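What the arms changed on our floor

4 February 2024

I work in a parts warehouse in Ventura. We pick, sort and pack small components for other companies, mostly plastic housings and fittings that go into somebody else's product. I have been here seven years, the last three as a shift lead. People have asked me what it is like since the arms went in, so I am writing it down once and will send them the link.

We have four arms. They came from a company called Plallura and the software that tells them what to do is called Stovonier. They went live in July. Before that we had a long sorting bench, and whoever was on it took mixed totes, pulled the parts out one at a time and put them where they belonged. On a normal shift the bench handled 3,000 pieces. It was the job everyone started on and the job most people wanted to get away from. Your neck hurt by lunch and your hands hurt by the end of the day.

The first thing people wanted to know was whether anyone would be let go. The answer we got was no, and so far that has held. What did happen is that two people left in the fall and their spots were not posted. I don't know if those jobs would have been posted otherwise. I asked and got an answer that didn't say much. I think anyone writing about this should say so plainly, because "no layoffs" and "same number of jobs" are different things.

The bench crew got split up. Part of it went to packing, part to receiving, and the rest of us tend the arms. Tending means you load totes, clear what the arm drops, and deal with whatever it can't figure out. There is a screen at each station and when the arm gives up on a part it stops and the screen goes orange. You walk over, look at what is in the tote, fix it and press continue. Shiny parts are bad. Parts that have nested into each other are worse. Anything in a clear bag is hopeless, so we still do those by hand at what is left of the old bench.

It is easier on the body. I want to be fair about that. I used to go home and put my hands in warm water, and I haven't done it since summer. The people with bad shoulders are doing better too.

It is also lonelier. The bench had people on both sides of it and you talked all day. Now each person covers two stations and they are far enough apart that you have to raise your voice. Some like it. I don't much. We moved our breaks so that everyone on a shift takes them together, which was my idea, and it helps a little.

Pay was the other thing. Tending is rated higher than bench work, so those of us who moved over got a small raise. The ones who went to packing did not. That caused more bad feeling than the machines did, and it still comes up. If management had asked me, I would have told them to sort out the pay grades before the first crate was opened. They did it afterward, in pieces, and everybody compared notes.

The training was decent. We had a week of it, most of it in a side room on computers. Barkena, the outfit that did our installation, sent a trainer who set us up with a simulator so we could practice before touching the real stations. It was just plain colored blocks on a platform and no warehouse at all. I thought it was kid stuff the first morning.
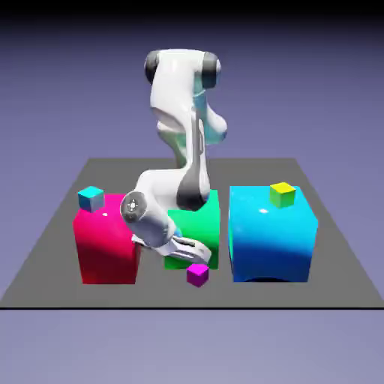 By the second day I had changed my mind. You learn to think about the whole path of the arm, meaning the elbow and the wrist as well as the fingers. A part can be sitting right out in the open and still be hard to get because of what is next to it. On the bench you reach over things without knowing you do it. Once I understood that, I got a lot better at loading totes, and my stations stop less than they did in the first month.

A couple of the older hands skipped most of the simulator time because they found it silly or because they don't like computers. They had a rough start and I feel partly responsible, because I could have sat down with them and didn't. I have done it since, after shift, on the same setup. It is still on the machine in the side room and anyone can use it.

Next they want to try an arm at packing. I have asked that two packers be in the room when it gets planned, and that the grade for the new job be written down first. I got a yes on the packers. I am waiting to hear on the grade.

If you work somewhere that is about to do this, ask about the pay grades early, ask what happens to a spot when somebody quits, and take all the practice time they offer you. Comments are open if you want to tell me how it went at your place.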